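Plonow arm starter set, reviewed after two months in a repair workshop

I bought the Plonow set in January for our small workshop in Kendgate, where we take old office computers apart for reuse. The price was 179 pounds per week on hire, and Akolgo, who sell it in our region, lowered it to 151 when we signed for a longer time.

The mounting is easy. The base sits firmly on the table and I did not need any special tool. The manual was translated in a hurry, I think, and two pages speak of a menu which does not exist any more. Support answered me the same afternoon, so I was not too angry.

For teaching positions the software is pleasant. You move the arm by hand, save the point, and go on. Larger parts give it little trouble. Cables are another matter — they never lie the same way in two computers, and I still move them aside myself before I start a program.

Before this we tried the Mandura set, which was quicker but much louder. I prefer the Plonow for a room where people also talk on the phone. I would like a longer power lead and a clearer stop button. Four stars from me, and we have kept the hire going.

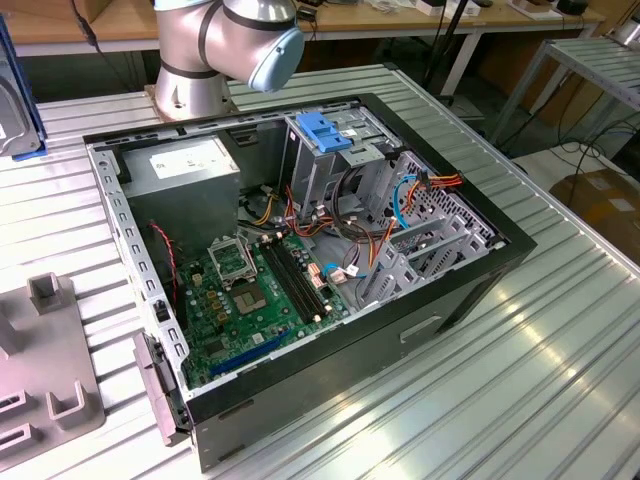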